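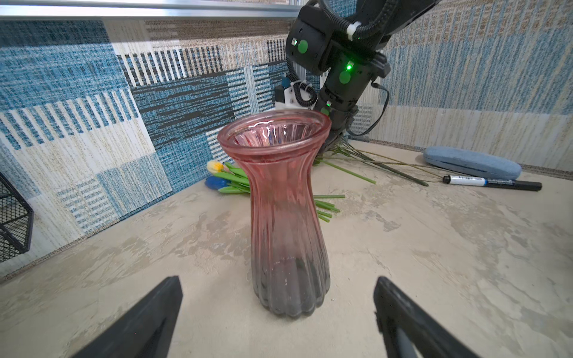

Rellosard Antiques Market, Fladthorpe Hall
Fire and general safety walk-through, with comments
Date of inspection: March 27, 2018
Market closed to the public during inspection. Stallholders get a copy by email. Items marked ACTION must be closed before the next trading day unless a different date is given.

1. Exits and aisles

1.1 Main doors open fully, both leaves. OK.
1.2 Side exit to the yard. Opens, but the push bar sticks at the hinge end. ACTION: adjust the bar.
1.3 Rear exit by the furniture section. A rolled carpet and two dining chairs were standing inside the marked area. Moved during the visit. This was also on the December list. Stallholder to be written to.
1.4 Aisle width. OK on the ground floor. Upstairs, the aisle beside stall 19 is too narrow where the bookcase sticks out. ACTION: turn the bookcase or take it off the floor.
1.5 Exit signs lit. One dark at the top of the back stairs. Tube on order.

2. Fire equipment

2.1 Extinguishers in place and in date. OK except the one by the cafe counter, which has no pin tag. ACTION.
2.2 Alarm test. Sounded on both floors. Hard to hear in the packing room with the radio on. Keep the radio down until a second sounder is fitted.
2.3 Call points visible. Coats were hanging over the one by the office. Hook to be removed.
2.4 Fire blanket in the cafe kitchen. OK.

3. Electrical

3.1 Extension cords. Three stalls are running one power strip into another. Not allowed under the stall agreement. ACTION: unplug now.
3.2 Old lamps for sale. Any lamp plugged in for display needs a test sticker. Several in the lighting section had none and were unplugged. They may stay out for sale with the plug taped.
3.3 Cabinet lights. The Dremus cabinets were all cool to the touch after an hour on. OK.
3.4 Panel cupboard locked, nothing stored inside. OK.

4. Shelving and display

4.1 Wall shelves fixed at both ends. OK on the ground floor.
4.2 Free-standing shelving. The unit at Wanyama Books rocks when pushed. ACTION: strap to the wall or take off the top two rows.
4.3 Glass and china. Keep tall pieces back from table edges and off the corner tables by the stairs. Mostly good. One table had a cloth hanging low enough to step on. Cloth pinned up.
4.4 Cabinet doors. Cracked pane in cabinet 352, lower left. Taped for now. ACTION: replace pane by the end of next month.
4.5 Blades and tools in locked cases. OK.

5. Floors and stairs

5.1 Stair nosing loose on the fourth step. Screwed down during the visit. Check again next time.
5.2 Door mat curls at one corner. Replace.
5.3 Handrails firm. OK.
5.4 Upper floor load notice missing from the landing. ACTION: put the notice back. No safes or cast iron stoves upstairs in the meantime.

6. First aid and paperwork

6.1 First aid box. Short on large dressings and eye wash. Restock.
6.2 Accident book. Two entries since the last visit, both cut fingers from wrapping. Gloves are kept in the packing room. Please use them.
6.3 Broken glass bin. Full. Empty weekly, on the same day as the trash.
6.4 Occupancy sign reads 80 for the upper floor. Matches the certificate. OK.

Items 1.3 and 3.1 have now come up on two visits running. A third time will go down as a breach of the stall agreement.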